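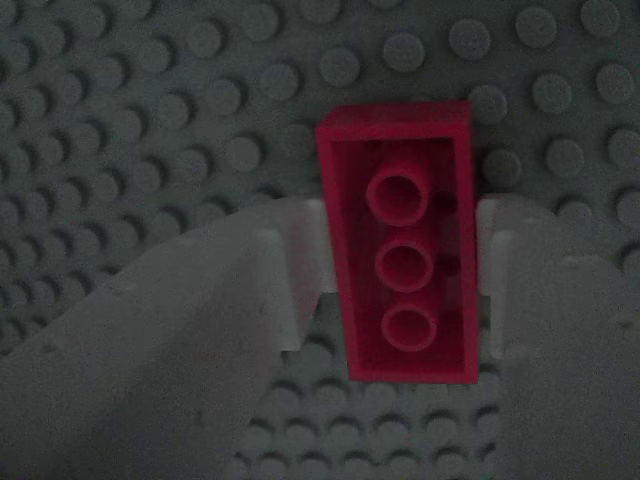

Red brick in the Petesel fingers, open side out, over the grey baseplate.

I've been promising a proper write-up of the gripper swap for ages, so put the kettle on, because I do tend to go on a bit once I get started on fingers.

Regular readers will remember I'd been getting by with the Plondia gripper, which I'm still fond of (it was my first, and it forgave me a great deal). It's a lovely gentle thing, but it has one fault that drove me up the wall: it lets bricks twist. You'd pick one up perfectly square and by the time you got it over the studs it had swung round a touch, and a touch is all it takes to spoil a fit. So in May I gave in and ordered the Petesel, and I've been comparing the two ever since, with the same bricks, the same baseplate and the same little Hirnutska controller running both.

The big difference is in the fingertips. The Petesel ones have a pale pad with a small step in it, and the flat part sits nicely against the side of a brick. I gave each gripper 300 picks over several evenings. The Plondia dropped or twisted 19 of them, and the Petesel only five! I was so pleased I did a little dance in my socks.

It isn't all roses, mind. The fingers are broad, and when your camera looks along them from close up, as mine does, they take up an awful lot of the view. Lining up with a brick you can only half see is a bit like parking a van in fog.
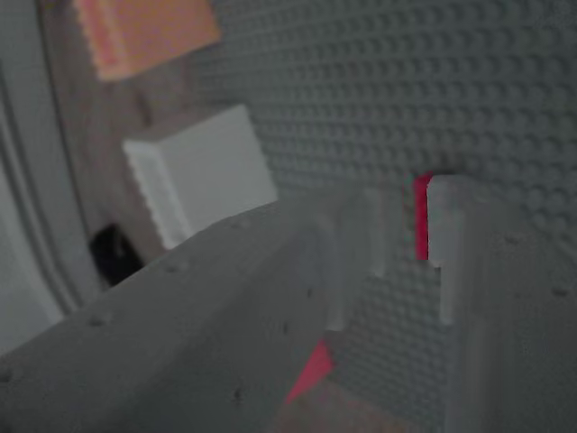

The view past the fingers, with just a strip of red showing beside the right one.

I've tried tilting the camera, which helps a little, and I've been wondering about narrower fingers from Atanasov, who do a slim pair that should bolt straight on. They'd cost me more than I'd like, and I do worry that a thinner finger would bring the twisting back. If you've used them with small bricks, please leave a comment, I'd love to hear how you got on.

For now the Petesel stays on the arm and the Plondia has gone back in its box. Next job is getting the Hirnutska to close a bit more slowly, as it still snaps shut faster than I'd like.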